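Thursday, late

Well, the kettle has gone cold twice tonight and I've only just noticed the time, so I'll get this down before bed or I never will.

A good evening on the build, all told. I got to the shed at Femalville Road straight after tea, meaning to spend an hour on the real arm's wiring, and instead spent the whole evening at the laptop with the simulated one. I keep telling Rosalía that the simulator is only there to save us breaking things, and she keeps telling me I'd happily live in it if someone put a bed in. She may have a point. It's warm by the heater, the laptop doesn't have sharp edges, and when I crash the arm in there I press a key and it all goes back to where it was. The half-finished one on the bench is less forgiving, as my left thumb can tell you.

Anyway, the lamp. We've been on the lamp since the start of May, the little one with the red shade, and I chose it because I thought it would be easy. Big wide top, plenty to get hold of! What I hadn't thought through is that it's all shade and hardly any base, so the fingers have to come down over the rim and take it at the edge, and if they come down a smidge too far over they're just poking about inside the shade like a magpie in a flowerpot. I had 3 different approach heights saved from last week and threw them all out tonight and started again, coming in slower and stopping well short so I could have a proper look at the angle before going on.
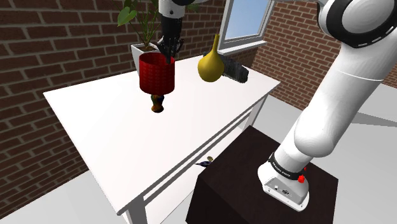
I sat there for ages nudging the wrist back and forth, a tiny bit at a time, with a biscuit in the other hand. I'd been letting the planner pick its own wrist rotation, which it does cheerfully and without any regard for what's nearby, and I've now pinned it so the fingers line up square with where I want to grip. That made more difference than anything else I've done this fortnight. I wrote the numbers on the back of the Stustden parts invoice, so I must remember not to file that.

I did have words with myself about the plant. Rosalía put it in when we were laying out the room, along with the yellow vase and the brick walls and the window with a bit of blue sky, because she said if we were going to stare at a pretend room all winter it might as well be a nice one. I grumbled at the time. But I have to admit (only here) that the clutter has been useful. With the plant right behind the lamp I can't be lazy about the way out, and the vase with that long skinny neck is a proper worry if I swing to the right too early. I've given it a good fat margin in the collision settings. If I ever knock over a vase that doesn't exist I'm going to feel sillier than if it were Mum's.

The simulation was running at a crawl for a while and I got cross with the laptop, and then found I had the physics set to 3,000 steps a second from when I was fiddling with the contact settings on Sunday night. Dropped it to 300 and the fan went quiet, and I could think again. I'll need to creep it back up once we're gripping things for real, but for moving about over the table it's plenty.

Rosalía rang while I was packing up. She's heard from the Cifuentes people and the replacement bearing for the shoulder is on its way, so we might have the real arm standing up by itself before the month is out, which would be a fine thing after all this time looking at it lying on its side under a towel. She also wants to change the gripper pads to the soft grey ones from Rukard. I said yes before I'd thought about it – I'd have to measure the new ones and alter the model to match, and that's another evening gone. Still, she's usually right about pads.

I also swept the floor and found the missing hex key, under the heater, where I had looked.

Jobs for next time, so I don't stand about wondering: save tonight's wrist settings somewhere better than an invoice, try the slow close on the rim, and label the shoulder cables before I forget which is which. And buy biscuits, as I seem to have finished the packet. Rosalía will be in on the weekend and will want to know where they went.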